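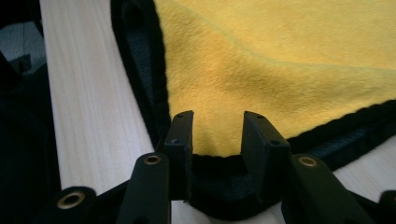
Textile Care and Maintenance
Unit 3: Washing, Drying and Storage of Household Cloths
Department of Hospitality and Facilities Studies, Wadport Community College
Instructor: Erlinda Malabanan

Reading for this unit: Langlois, Chapters on Fiber Behavior and on Laundry Chemistry. Students should complete both before the laboratory session.

1. Scope of the unit

Unit 2 dealt with the identification of fibers. The present unit considers what happens to those fibers in use and in the wash. Bed linen and table linen are treated separately in Unit 5. Uniforms are outside the scope of the course.

2. Natural and synthetic cloths

Cotton takes up water into the fiber itself. It swells when wet, tolerates high temperatures, and may shrink on the first several washes if the fabric was not treated at the mill. Linen behaves in a similar way but creases more sharply and loses strength if it is repeatedly folded along the same line.

Microfiber is usually a blend of polyester and polyamide. The individual filaments are very fine, and in many cleaning cloths they are split during manufacture, so that water and soil are held in the spaces between them. The fiber itself absorbs little. It follows that anything which fills or coats those spaces will reduce the performance of the cloth. Fabric softener is the most common cause. Candle wax, furniture polish and silicone sprays have a similar effect and are harder to remove.

High heat is the second concern. Polyester and polyamide soften well below the temperatures that cotton will accept, and a pile fabric that has been overheated feels harsh and may drag on a polished surface.

3. Sorting

Cloths are sorted first by fiber, then by color, then by degree of soil. Microfiber is not washed with cotton terry, which sheds lint that the split filaments will hold. Cloths used in washrooms are kept apart at every stage, including storage. Dark items are washed separately until the rinse water runs clear.

Borders and bindings require attention. Where the edging is of a different color or fiber from the body of the cloth, the care method is set by the more delicate of the two.

4. Washing and drying

Detergent should be measured. Excess detergent remains in the cloth after rinsing and attracts soil at the next use. Chlorine bleach is not used on polyamide, which it weakens and yellows. Oxygen bleach may be used on white cotton in accordance with the label.

Synthetic cloths are dried on low heat or on a line. Cotton may be tumbled at a higher setting, but is removed promptly. No cloth is to be stored damp.

5. Laboratory exercise

Each group will receive cotton and microfiber samples from the Tully supply room. Record the dry weight of each sample, immerse it for 15 minutes, drain it on the rack, and weigh it again. Express the water held as a percentage of dry weight. Repeat with the samples marked S, which have been laundered with softener, and comment on any difference.

Reports are submitted to Pascal Langlois, laboratory coordinator, Brilton Building, before the start of Unit 4. Late reports are accepted only with written permission.

6. Terms to know

Denier, filament, lint, nap, pile, selvage, split fiber, terry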